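How to record roller blind examples with two hand-held grippers
Zirance project notes, updated March 1, 2023

In the Zirance project we collect short examples of household tasks, and a learning system is trained on them afterwards. The blind task looks easy, but many first recordings must be thrown away. These steps are for new collectors who already passed the basic training with the grippers.

1. Prepare the window

Choose a window where the bead chain hangs free. Make sure the cube markers on both grippers are clean, and tighten the straps so that the tool does not turn in your hand. Start the recorder in the Funska app and wait for the second beep.

2. Move to the chain slowly

Come to the chain from the front, with the fingers open. Keep the blind and the chain in the view of the gripper camera during the whole approach.
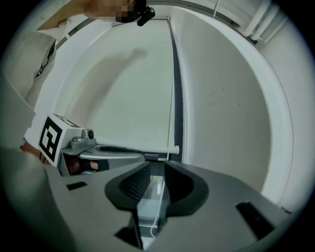
Most beginners close the fingers too early. The beads are small and they slide away, so bring the chain deep between the fingers first and close after. If you miss, do not stop the recording. Open, go back a little and try again – a correction is also a useful example, and Georgiev, our labeling tool, has its own tag for it.

3. Pull with short strokes

One stroke should be as long as your forearm, not longer. Hold with one gripper while the other one goes up for the next stroke. Try not to cross your arms, and do not turn a marker toward your own body.

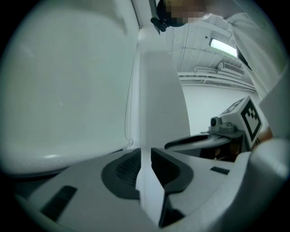

4. Check the head view

After every 12 episodes, open the head video and look if both grippers stay inside it while you work. When you look only at the top of the blind, the hands easily go out at the bottom. 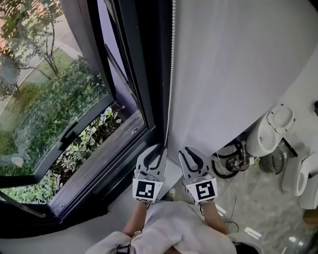 Strong daylight can make the white parts too bright. In this case change the exposure in the settings and record the last episode again.

5. Upload and name the files

Write the task name, the room and your collector number. Upload to the Tovumance server the same day. We have 1,406 accepted episodes of this task and the goal is 2,000, so please do not delete the failed ones by yourself – mark them as "review" and we will decide.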